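Ticket 93, Dridar newsletter mailer
Status: waiting on customer
Opened by Fatemeh Safavi, Didville Garden Club

Hello again, and thank you for being so patient with me! The June bulletin went out fine to the first 37 addresses and then stopped, same as last time. I did restart it, and I had a cup of tea while it thought things over. 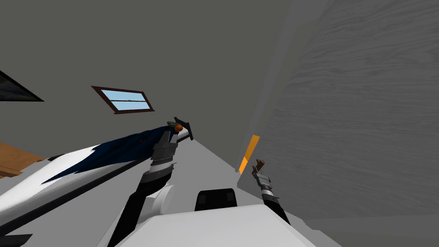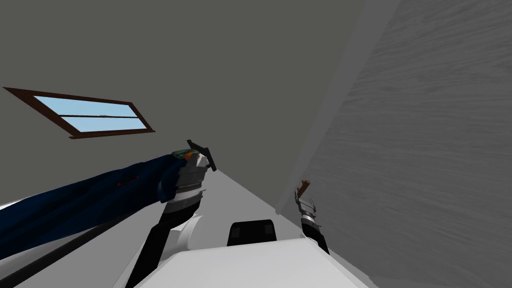
The brown-framed window is in all four. 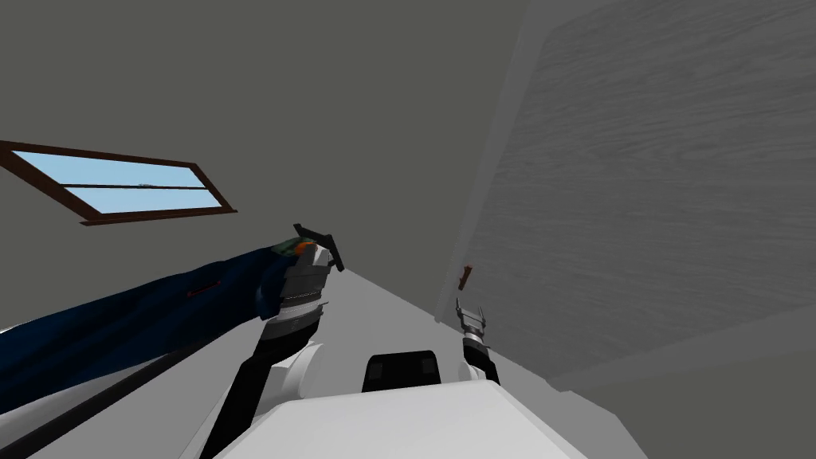
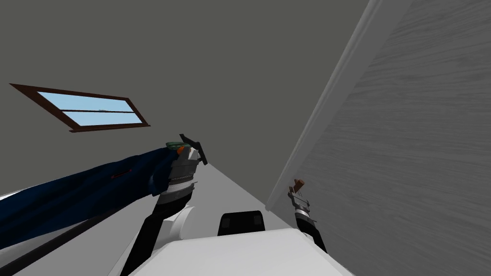 Reply from Aaliyah Penner, Fortin support:
Hi Fatemeh, so good to hear from you. I went through your list and address 38 has a comma where the dot should be, poor thing. Could you fix that one, set the pause between messages to 8 seconds, and send me the log if it stops again?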